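Demonstration gathering (household handling)
By the Wikby desk editor
Posted in March
Last updated: March, evening

Demonstration gathering is the job of recording people doing ordinary chores so a learning system can pick up how the chores are done. I've been keeping this entry going for a while now, and I still think it's the most fun corner of robotics (yes, more fun than the robots!). You hold a gripper in each hand, you do the chore, and the recording keeps what the grippers saw and how they moved.

One full pass through a chore is called an episode. The Starel set, which I know best, has 1084 of them, and a good chunk are snack handling: wafer bars, crackers, little shiny packets, all going in or out of a tray. Wrappers are great teachers. They crinkle, they slide, and they bend just when you think you've got a grip.

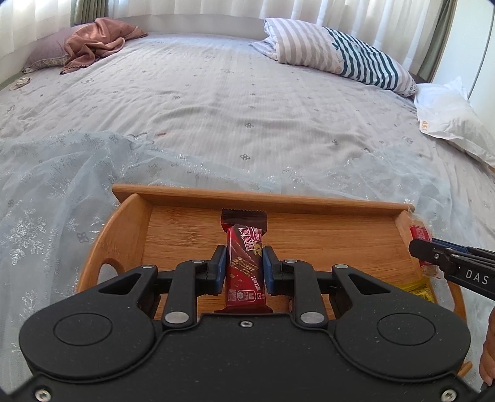 Two hands at once

Most tray chores are done with a pair of grippers, and that's where beginners get tangled up. Both hands want the same packet! The Candier guide says to let one hand finish its pinch before the other comes in close, and I'd go along with that, though I break the rule all the time when the tray is crowded.

Speed matters too. Go slower than you would at your own kitchen counter, but don't freeze between moves, or the system learns to freeze as well. I like sessions of 15 minutes with a break after each one. My thumbs start complaining past that.
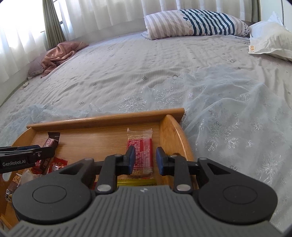 Then there's the question of where to work. De Bruijn, the older of the two sets I've used, was recorded on one plain bench, and models trained on it got confused by anything with a pattern. Newer sets go into bedrooms and kitchens and use whatever surface is there, bedspreads included. Soft surfaces give a little under a tray, so I press more lightly when I reach in.

Fumbled grabs are usually kept and tagged. Starel uses 3 tags: clean, fumbled and dropped.

Comments

wrapperfan: Do you flatten the packets first? Mine always end up on their sides.

Wikby desk editor: Nope, I leave them however they land!

tess_k: The thumbs thing is so true. I switched to shorter sessions and my pinches got a lot neater.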